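Kimside households invited to help Bumosia finish its wells

KIMSIDE, 18/07/2023 - The Numerero Fund is asking its neighbours, old friends and anyone with a spare dollar or two to help bring clean drinking water to the hill villages of Bumosia, where many families still begin each morning with a long walk to the river and a heavy walk home again.

The appeal, called Azar, has been running since March, and we have been quite overwhelmed by the kindness shown so far! In that time 2238 people have given, many of them more than once, and three villages now have a covered well and a hand pump close to the centre. 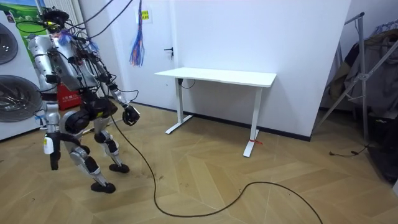

"I grew up carrying water before school, so I know what a tap down the road can mean to a child," said Girish Bhardwaj, director of the fund. "Every gift is honoured, large or small, and I do try to write back to everyone, though my handwriting is no favour to anybody."

A gift of $80 pays for one household's share of a well, along with a filter and a year of spare parts. Local crews do the digging, and each village chooses its own site.
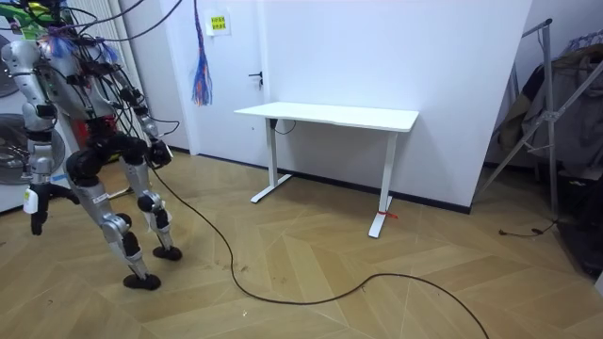 A robot with black grippers and looping cables.

Gifts can be made at the Numerero office in Kimside or by cheque through the post. Schools and clubs that would like a speaker are warmly encouraged to ask for Si-eun Yeo at the front desk.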